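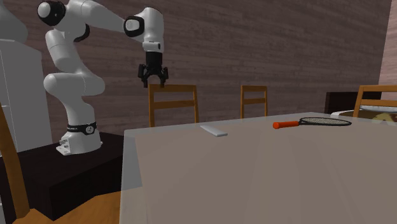
Your Transmitter Talks Too Much

Posted 21st April

My new transmitter greets me by telling me its own battery voltage. Then it tells me the model's battery voltage. Then it asks, in the tone of a dentist's receptionist, whether I would like to confirm my throttle position. By the time we have finished our little chat the thermal I was planning to use has drifted over the next county.

The radio is a Ratel, and I should say up front that it has never once let me down in the air. The range is fine, the sticks are smooth and the case has survived a fall off my tailgate. My complaint is with the talking, and with the general idea behind the talking, namely that a person flying a model sailplane is short of information.

I fly at Stillow, a sloping hayfield with a gate that has to be lifted and then pushed. Ten years ago the noise there was larks, a bit of traffic and somebody swearing at a tow line. Last October I stood on the same spot with four other pilots and listened to five robot ladies read out altitudes. One of them was in feet and one was in meters. A man two along from me started turning tightly because he had heard good climb numbers, and they were mine.

I know the argument for telemetry, having made it myself to justify the price. A vario finds lift you can't see. A low-voltage warning saves a model. I'll give you the second one without a fight, and if every radio shipped with exactly one alarm, for the battery, I'd have nothing to write about and would have to go back to complaining about covering film.

The vario is where I dig in. My best glider is a Grirkatora, 2,000 millimeters of span, built from a plan over one long winter with a bottle of Lyimo thin glue and most of a roll of masking tape. It weighs almost nothing and it shows you everything. One wingtip lifts a touch and there is lift on that side. The tail comes up and it speeds along a little, so you are into something good. When it wallows, go somewhere else. All of this is available for free to anybody looking at the airplane, and looking at the airplane was supposed to be the hobby.

With the beeps on, I stop looking. I noticed it in the fall and it bothered me all the way home. I had been flying by ear, with my eyes resting on the model the way they rest on a TV in a waiting room. The beeps went up so I turned, and when they went down I stopped turning. It was a fairly good flight and I can't remember one thing about it, except that the log says it topped out at 274 meters. I have the log because the radio keeps one. I have never opened it for any other reason, and I would guess that goes for most people's logs.

Then there's the matter of weight. The sensor is 18 grams with its lead and the bit of foam you wrap it in. Nobody would glue three sheets of scrap ply inside a fuselage for fun, but call it a module and we cheerfully cut a hatch for it, then add nose lead to put the balance right, then wonder why the thing lands like a dropped suitcase.

I am aware of how this sounds. Men of my age said the same about proportional radio, and before that I suppose there were fellows who felt a steerable rudder took the mystery out of things. Some of the best pilots in our club use every sensor going and fly rings around me, often literally. If you compete, keep it. If your eyes aren't what they were, a tone that says "up" is a kindness, and I expect I'll come crawling back to it in about 5 years.

But try one afternoon with the voice off. You will have to dig for it, as on mine it lives four menus down under something called Experience. Leave the battery alarm on. Throw the model, watch the tips, and guess wrong a few times. I guessed wrong for most of last weekend and walked a long way downhill to fetch the results.

Also, if you fly at Stillow and you're the one set to feet, please turn it down.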